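**Rattle at packing bench 2, Bellbridge** 
Opened by: Orsolya Boros 
Status: open, low priority 
Site: Bellbridge, back room

Rattle at bench 2. Started in August, maybe before. Not loud but you hear it all shift, and it's worse when the bench gets leaned on. Bench 1 doesn't do it. Checked the obvious stuff first, nothing was lying loose on top. Can somebody look before the Plestby order goes out, we'll be on that bench full time.

**Reply, 9:40 am**

Got it. A few questions before I come over:

- does it rattle with the tape dispenser off the bench?
- anything stored on the bottom shelf?
- is it a metal noise or a plastic noise
- has the bench been moved

**Orsolya, 10:15 am**

Dispenser off, same. Bottom shelf has flat cartons and a box of 500 Akbulut labels, took both out, same. Metal I think. Kind of a tick tick and then a buzz. Bench was pulled out to sweep and pushed back, so yes moved, a foot or so maybe.

**Visit 1**

Level on the bench. Back left foot not touching, could slide a piece of carton under it. Wound the foot down till it bit. Less rattle but still there. So that was part of it, not all.

Then went round the bench:

1. Leg bolts. Two a bit loose at the front, tightened. No change.
2. Upper shelf, the 36 inch one. Lifted off, bumped bench, still ticks. Shelf back on.
3. Drawer. Pulled right out, emptied on the floor. Found a lot of pens and somebodys nail clippers. No change with drawer out.
4. Waste bin hook. Bent it in so it doesn't touch the leg. No change but it needed doing.
5. Power strip under the top. One screw missing, other one slack. Held it with my hand and the buzz stopped. The tick didn't.

So two noises. Buzz = power strip. Put in two new screws with rubber washers, buzz gone.

Stopped there, had 30 minutes and used 60.

**Orsolya, 2:05 pm**

Much better thank you. Buzz is gone. Tick is still there, slower now. You get it if you put a full carton down hard on the right side. Empty carton nothing.

Also the drawer sticks since you put it back?

**Reply**

Drawer - probably in the wrong groove, lift the front and push. If not I'll do it next time.

For the tick, try this when you get a minute: put folded cardboard between the bench and the wall, right side only. Then the carton test a few times. Then cardboard out and same again. Write down which.

**Orsolya**

Cardboard in: no tick. Cardboard out: tick. Did it twice. Drawer was the groove, ok now.

**Visit 2**

Right rear corner of the top is hitting the wall rail. There's a shiny spot on the rail where it's been knocking. Bench had gone back in too tight after the sweeping. Pulled it forward by a thumb width, stuck felt pads on the corner, carton test fine with a full one and a heavy one.

Attached. 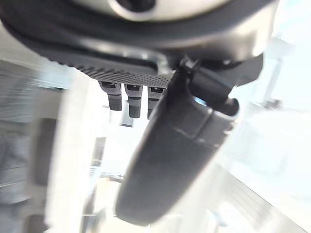 *Att. 1 - dark plate, dotted texture on the underside, three short pins hanging from its lower edge. Round housing above.*

No part number from this angle. Not tied to the rattle, don't hold the ticket for it. Will go on its own ticket when they answer.

**Left to do**

- proper spacer block on the wall side, felt won't last
- recheck back left foot after the Plestby order
- same missing screw check on bench 1 power strip
- mark the floor where the legs go, tape is fine, so it ends up in the same place after sweeping
- order more rubber washers, used the last ones

**Orsolya, 4:30 pm**

No tick since you left. Put tape on the floor already, the yellow. One leg is off the line by a bit but I left it, it's quiet where it is. Can you keep this open till Plestby ships? If it comes back I'd rather not write it all out again.

**Reply**

Leaving open. Spacer block on my list, need the gap measurment from you when the bench is clear. Right side, top edge to rail.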